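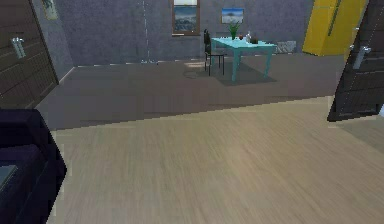 Keeping Ants and Pantry Moths Out of the House

Apr 7, 2023

Every spring we receive letters at Manden with the same question: the ants are back, what can I do? These tips come from our readers and from our own kitchen.

Follow the line first. Before you clean, look where the ants enter. It is often a gap behind the baseboard or near a water pipe. Mark the place with a pencil, then wipe the trail with warm water and dish soap.

Close the gap. Acrylic filler is enough for narrow cracks. Press it in with a wet finger and leave it for 2 days before you paint.

Use bait with patience. Put it beside the trail and do not spray near it — the workers must carry it home. Keep it where children and pets cannot reach.

Pantry moths are a different problem. They usually arrive inside a bag of flour, rice or bird seed. Empty the whole shelf, throw away everything with webs in it, and vacuum the corners and the screw holes. New flour can stay in the freezer for one week. After this, keep it in glass jars with a rubber seal.

A sticky trap catches only the male moths. It shows you if they are still there, but it does not finish them. We counted 43 moths on our first trap, and by September there were 2.

Do not store bird seed in the kitchen. A metal can with a tight lid, in the garage, is much better.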